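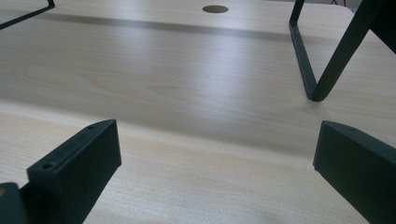 Trucos para que la pinza de mano no te dé la tarde

Llevo 113 sesiones con las pinzas y casi todos los disgustos me han venido por tonterías, así que apunto lo que hago yo, por si os sirve.

Los tornillos de los dedos, lo primero. Se aflojan solos, poquito a poco, y un día el dedo baila y no sabes por qué. Yo los repaso cada 200 agarres con la llave corta (la larga aprieta de más, ya me cargué una rosca de las Lindqvist y me dolió en el alma).

Para limpiar los dedos, paño de microfibra apenas humedecido. Nada de alcohol en las caras de agarre, que luego resbalan.

Los cables: dejadles siempre un bucle generoso junto a la muñeca. Si tiran, acabáis girando la mano raro y se nota muchísimo. 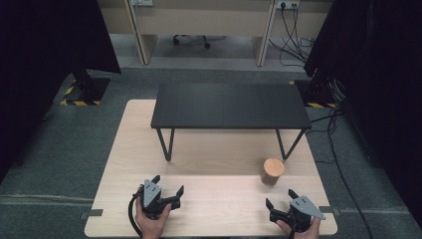 Y antes de empezar, abrid y cerrad las dos a la vez, 8 veces, despacito. Si una llega tarde, toca calibrar. Beverley Hebden me enseñó a hacerlo con un taco redondo de madera y desde entonces no uso otra cosa, ¡va de maravilla!

Las mordazas de la mesa también se repasan, eh. En agosto cambio los dedos enteros y os cuento qué tal los de Goso.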